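Early starts and a lot of window opening: a morning with the Sternlow robot crew

The light is low and pinkish over the rooftops, and Melina Zervas is already two coffees in.

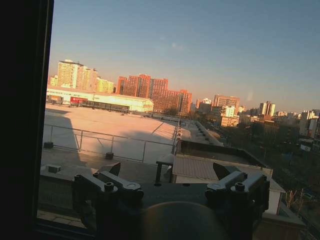

What they're up to

I'd been promising to get myself over to Sternlow for ages, and on Wednesday I finally managed it. For anyone who missed my piece in the spring, they're the small outfit on the top floor of the old Yammine building, and they're trying to teach a robot to do ordinary jobs about the house. Opening a window is one of them. So is wiping a sill, drawing a blind, and moving a plant out of the sun and putting it back again later.

The way they go about it is to collect examples, and lots of them. A person guides the arm through a job while a small camera near the gripper records the lot, and each go is saved as one example. Put enough of them together and the learning system starts to work out what to do by itself. At least that's the hope! When I arrived the total on the whiteboard stood at 3,423, with a smiley face next to it that has clearly been rubbed out and redrawn many times.

Melina runs the collecting side. She used to teach the cello, and she says the two jobs have more in common than you'd think (mostly it's asking somebody to do the same thing again, a bit slower). Her main worry this summer has been light. Nearly all the early examples were gathered after lunch, when everyone was properly awake, and the system got rather good at windows in the afternoon and rather hopeless at them at any other time of day. With the sun low, everything changes. The gripper goes almost black against the view, there are long shadows where there weren't any before, and now and then a patch of glare turns up in the sky.

So the team now does what they call edge shifts, at either end of the day. Elias Khoury, who drew the short straw for my visit, had been in since before six and was still cheerful about it, more or less. He let me have a go with the hand controls. I was dreadful. It took me four tries to get the gripper anywhere near the handle, and on the last one I managed to close it on thin air and then back the whole thing away very carefully, as if I'd got hold of something. Elias saved all four. I asked if he could please delete them and he said certainly not, they keep the bad ones too, with a label on, and mine would be useful. I've decided to take that as a compliment.

What surprised me was how much of the morning went on things that have nothing to do with the arm moving. Each example gets a line of plain English to go with it, typed by hand, along the lines of "open the window halfway" or "push the window shut". Halima Obura checks these and she's strict. She showed me one from July that just said "do window", which she had sent back with a single question mark. She also makes people record what's going on outside, the sort of light, whether it's clear or overcast. It's slow going, and 17 or 18 good examples is a decent haul for an early shift. We got 16 and my four duds.

The view matters too, oddly. From that side of the building you look straight over a big flat roof and out to the tower blocks, and it's a lovely thing to have in front of you at that hour, with the red-brick ones going properly orange. But Melina doesn't want a robot that thinks every window in the world has those same towers behind it. If all the examples come from one spot, she told me, the system can latch on to the wrong thing altogether and you don't find out until you take it somewhere else. They had a bit of that in the spring, when they tried it at Bhupendra Tyagi's flat, where the window looks on to a brick wall. The arm went up, stopped, and stayed there until someone switched it off.

More windows wanted

Which brings me to the news part. From August, Sternlow will be taking its kit out to other people's places, and it's looking for homes, shops and offices that can spare a room for a morning. Flavora, the café on the corner, has already said yes and has offered the upstairs room before opening time. Bhupendra is putting the list together and would like about 40 addresses by the end of the month. He had 11 when I left. Ground floor is fine, and so are basements if there's a window of any kind. Sash windows are especially welcome as they've hardly got any.

You'd need to be in while they work, and they'll bring everything with them, including their own extension leads. Faces and paperwork are kept out of it as far as possible, and anything you don't want recorded gets moved or covered first. Fouad Nimri is the person to ask about that side of things and he's happy to talk it through before you agree to anything.

To put your name down, ring the Yammine building and ask for Sternlow, or drop a note in at room 116. Mornings are best for catching someone - by three o'clock the early lot have mostly gone home to bed. I've put my own kitchen on the list. The catch sticks and the paint's a disgrace, and Halima looked delighted when I told her.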